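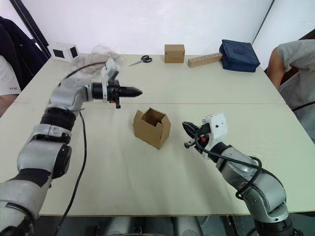 Score lines cracking on dark cardstock

Print | E-mail

inkypaws
Posts: 569

I'm making 100 cards for the Nosthorpe craft fair in December and I've hit a problem with the fold. The base card is Drisau navy, the heavy one, and every time I fold it the surface splits along the score line and shows white underneath. I've tried the bone folder and the scoring board and both do it. The cream card from the same pack folds perfectly well. Has anyone else had this with the darker colours?

gluestickgran

Yes, with the navy and the bottle green. They are white core cards. The colour is only on the surface, so any crack shows up straight away. The cream probably cracks just as much but you can't see it. Have a look at a cut edge in good light and you will see the white.

Try going over the score line lightly two or three times instead of once hard. And fold so that the bump is on the inside.

tidyfold

I'd say the grain is the problem, more than the core. If you fold against the grain on heavy card it will crack whatever colour it is. Bend the sheet gently one way and then the other. Whichever way bends more easily is the way the grain runs, and your fold wants to run along it.

I cut all my bases that way now. You do waste a strip off each sheet.

inkypaws

I've just checked and it is against the grain. The trouble is that the card came already cut to size for A6 bases, so I can't turn it round without ending up with a tent card or a very thin one. Is that a fault with the pack? I'd have thought a pack sold as card bases would be cut the right way.

gluestickgran

It isn't sold as card bases, it says "craft card" on the front. I had the same argument with the shop.

tidyfold

Tent cards would sell all right at a fair. You could do the whole lot that way and nothing would be wasted.

paperweight_sal

I don't agree about tent cards. I had a table at Nosthorpe last year and the side-opening ones went first. People pick them up and open them like a book. The tent ones kept sliding flat on the table and I brought most of them home.

On the cracking, I use a damp cotton bud along the line before folding. Just damp. Leave it a minute, then fold and press under a heavy book. I've done this on Darko black and it hardly shows.

tidyfold

Water on a coated card will mark it. I wouldn't do that on anything I was selling.

paperweight_sal

Darko isn't coated. I agree I wouldn't do it on a shiny one. Test it on an offcut first.

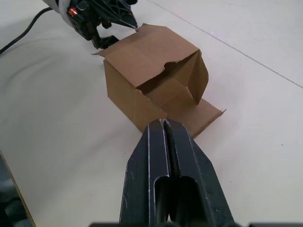 marblejar

How long should the cards stay under the book after folding?

paperweight_sal

Overnight is enough for most card. I leave the very heavy sheets for 24 hours, with a piece of clean copy paper between each one so that the colour doesn't rub off.

marblejar

Thanks. I've been taking mine out after an hour and they spring open again, so that explains it.

inkypaws

I tried the cotton bud on a navy offcut. The crack is smaller but there is a faint tide mark on one side of the line. It's only there when you tilt it. I think I'd notice it on a finished card, although a buyer might not.

gluestickgran

Ink the line. Take a navy ink pad, a sponge dauber with hardly anything on it, and run it down the fold once the card is shut. It takes seconds. Parnum do a small pad that is close to the Drisau navy – slightly more purple, but on a thin line you won't see it. Let it dry before you put the insert in or it will come off on the white.

tidyfold

That's covering it up, though. The fibres are still broken and the fold will be weak.

gluestickgran

It's a Christmas card. It has to last until Twelfth Night.

tidyfold

Some people keep them. I have a shoebox full and the ones folded against the grain have come apart at the spine.

paperweight_sal

If you're worried about strength, glue the insert along the back edge of the fold so that it holds the two halves together. I put a line of glue 3 mm in from the crease on the back half only. If you glue both sides the insert pulls and the card won't shut.

inkypaws

I've done a test with the lighter scoring, the Parnum ink and the insert glued the way Sal does it, and I'm happy with that. The line has gone unless you look for it. I'm going to use up the navy this way and buy solid core card next time.

tidyfold, I take the point about the grain and I'll buy bigger sheets and cut my own. Does anyone know if the Drisau red is white core as well? I have two packs of it unopened and I could still take them back.

gluestickgran

The red is white core. The kraft one is the same colour all the way through.

inkypaws

Right, the red is going back then. Thank you.

Print | E-mail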